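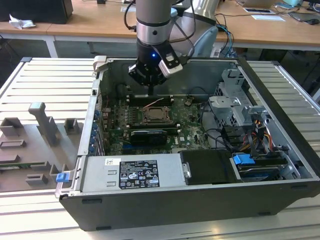 Tower on its side, panel off. CPU socket empty, graphics card still installed.

Support > Desktops > Soscombe office > No display after parts swap

Oct 31, 2021
Logged by Relu Anghel

Reported problem: Desktop from the Soscombe front office powers on but shows nothing on the monitor. Fans run at full speed. User says it had been restarting by itself since August, then stopped showing a picture at all.

Already tried by the user: different monitor, different video cable, a different wall outlet. Same result each time.

Step 1. Unplugged the power cord and held the power button for 30 seconds. Plugged back in, no change. Power light comes on amber, then goes steady white. No beeps.

Step 2. Disconnected everything except power, monitor and keyboard. No change.

Step 3. Opened the case and blew out the dust. There was a lot of it behind the front cover. Checked that the main power connector and the CPU power connector were seated. Both were.

Step 4. Memory. Took out both sticks and tried them one at a time in the first slot, then in the second. With no memory in at all the machine should give a beep code, and it didn't. That points away from the sticks. I put them in the Wudthorpe spare anyway and they passed a full test, 2 passes, no errors.

Step 5. Moved the monitor cable from the graphics card to the onboard port, with the card taken out. Still nothing. Put the card back in its slot so it doesn't get separated from the machine.

Step 6. Swapped in the power supply from the Wudthorpe spare. Same behavior. Original supply is back in this machine and I'm treating it as good.

Step 7. Took off the heat sink and removed the processor. The old thermal paste was dry and came off in flakes. Cleaned the processor with alcohol wipes and looked at the socket with a flashlight. A couple of the pins near one corner don't line up with the rest - hard to say if they were always like that or if it happened when the last paste job was done. The ticket history shows a fan replacement by Chang but doesn't say if the heat sink came off.

Current state: processor is in an antistatic bag in the parts drawer, labeled with this machine's name. Drives have not been touched. Please don't power this one up to check something, and please don't set anything down on the open side. The socket cover from the spare board should go on it before it gets moved.

Next: need a decision on whether to try straightening the pins or go straight to a replacement board. Fundura has a refurbished board listed with a 90 day warranty, delivery not confirmed.

Comment, Traian Sârbu
Don't spend long on the pins. If it takes more than one try, order the board. The user's files need to come off first either way. Can you pull the drive and copy it on the bench machine?

Comment, Relu Anghel
Yes. Will copy the drive before I do anything else to the socket. The user has asked for the accounts folder and the scanned invoices, the rest can wait.

Comment, Traian Sârbu
Fine. Loan them the laptop from the Wudthorpe cabinet for now. It needs 18 updates, so start those before you hand it over.

Status: open, waiting on drive copy
Priority: normal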